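Litbridge居住者連絡掲示板 > 住まいと備品 > 退去・転室

件名:転室前の小物の仕分け場所について(寝台の使用の可否)

投稿者:Molefe棟入居者A
7月末の転室にあたり、室内の小物を仕分けております。「退室の手引き」には「荷物の整理は机上または床上で行うこと」とありますが、居室の机は既に外箱や瓶類で塞がっており、床上は通路の確保が必要なため使用できません。寝台の上で作業を行うことは差し支えないでしょうか。また、説明書や外箱は本体と一緒に梱包すべきか、書類としてまとめるべきか、併せてご教示いただければ幸いです。

投稿者:窓口担当(Litbridge)
お問い合わせありがとうございます。手引きの当該箇所は、備え付けのマットレスの保護を目的としたものであり、私物のシーツを敷いた状態で軽量の小物を並べることまでを禁ずる趣旨ではございません。ただし、次の物品は寝台上に置かないようお願いいたします。
・液体の入った容器
・工具および刃物
・重量が9キログラムを超える箱
説明書等の扱いにつきましては規定がなく、各居住者のご判断にお任せしております。

投稿者:Dunura棟_資料整理
回答に異論がございます。寝台の上は柔らかく、わずかな傾きで小物が転がります。当棟では昨年度、転室後の紛失届が23件を超え、その多くが樹脂製の蓋、継手、栓といった部品でした。マットレスと壁の隙間に入ったものと推測しております。作業場所は共用室の大机とし、寝台は例外扱いにすべきではないでしょうか。

投稿者:東側廊下の者
共用室の大机は利用時間が夜9時までです。勤務後に作業する者には実質的に使えません。例外扱いとされますと、申請の手間ばかりが増えます。

投稿者:Molefe棟入居者A
ご意見ありがとうございます。

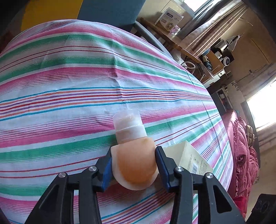
写真:投稿者撮影/Litbridge居住者連絡掲示板 無断転載を禁じます

縞柄のシーツの上で、白と淡い桃色の成形品を1点ずつ確認しております。脇にあるクリーム色のものにはバーコードが付いており、こちらを本体と同じ袋に入れるべきかどうかで迷っております。奥の机には青いラベルの白い製品箱と透明な小瓶が載っており、机の上に新たな作業場所を設けることは困難です。

投稿者:窓口担当(Litbridge)
ご掲載ありがとうございます。このような軽い品であれば、寝台上での作業で問題ございません。瓶につきましては、引き続き机上に置いていただきますようお願いいたします。

投稿者:Dunura棟_資料整理
拝見いたしました。懸念していたとおりの点が二つございます。
第一に、お手元の品は段の付いた筒状の部分と丸みのある部分とから成っており、横向きに置けば転がりやすい形状と存じます。浅い箱の蓋を一枚敷き、その中に置かれることをお勧めいたします。
第二に、柄物のシーツでは淡色の小物が見分けにくくなります。桃色や白の帯の上に桃色や白の品を置くことは避け、濃色の無地の布を使用すべきです。

投稿者:東側廊下の者
第二の点には賛成いたしかねます。掲載の写真でも品物の位置は明瞭に判別できます。布の色まで指定するのは、居住者の私物に対する過度な干渉ではないでしょうか。転がり防止の蓋については異存ございません。

投稿者:Traltaren分館_物品係
横から失礼いたします。分館における取扱いを参考までに記載いたします。
分館では、転室者に口の閉まる透明袋を13枚配布しております。形の複雑な樹脂製品は1袋に1点とし、説明書および外箱の切り抜き(品番とバーコードの部分)を同じ袋に入れていただいております。書類だけを別にまとめる方式も以前試行しましたが、転室先で部品と説明書の対応が分からなくなる例が相次いだため、取りやめました。
なお、外箱そのものは、中身が収まる場合に限り残しております。空箱のまま運搬すると、運搬用の箱が早々に埋まります。

投稿者:Dunura棟_資料整理
説明書の同梱には反対です。折り目が付き、湿気を吸った部品と貼り付くおそれもあります。当棟では冊子類を封筒に入れ、袋と封筒に同じ番号を記入しております。番号さえ一致していれば、対応が分からなくなることはありません。

投稿者:Traltaren分館_物品係
番号方式は、几帳面な方であれば機能いたします。分館では記入漏れが目立ちました。厚みのある冊子については、ご指摘の方式が適している場合もあろうかと存じます。

投稿者:Molefe棟入居者A
皆様のご意見を踏まえ、薄い紙類は同梱し、厚い冊子は封筒に分けることといたします。一点追加で伺います。机の下縁付近に細い白いケーブルがございます。ケーブル類も同様に1袋1点でよろしいでしょうか。

投稿者:Traltaren分館_物品係
差し支えございません。対応する機器が分かっている場合は、機器の袋に入れていただいて結構です。きつく折り曲げず、緩く輪にして留めてください。用途の不明なものは「未確認」と記した袋にまとめ、転室後に確認される方が確実です。

投稿者:東側廊下の者
「未確認」の袋は、そのまま何年も開けられないことが多いように思います。当方の戸棚にも前回の転室時のものが残っております。用途不明のものは転室前に確認を終えるべきと考えます。

投稿者:Dunura棟_資料整理
その点は同意見です。

投稿者:窓口担当(Litbridge)
活発なご議論をいただき、ありがとうございます。手引きにつきましては、次回改訂の際、整理場所の項を以下のとおり改める予定です。

「荷物の整理は机上または床上で行うこと。ただし、軽量の小物に限り、私物の敷布を用いたうえで寝台上でも行うことができる。この場合、作業終了後に寝台と壁の間を確認すること。」

敷布の色および柄については定めを設けません。梱包用の透明袋は、窓口にて1室につき12枚までお渡しいたします。ご入用の方は、部屋番号をお控えのうえお越しください。

投稿者:Dunura棟_資料整理
改訂案を確認いたしました。「寝台と壁の間」に「寝台の下」も加えていただきたく存じます。

投稿者:窓口担当(Litbridge)
承知いたしました。文言に追加いたします。

投稿者:Molefe棟入居者A
透明袋は本日夕方に受け取りに伺います。よろしくお願いいたします。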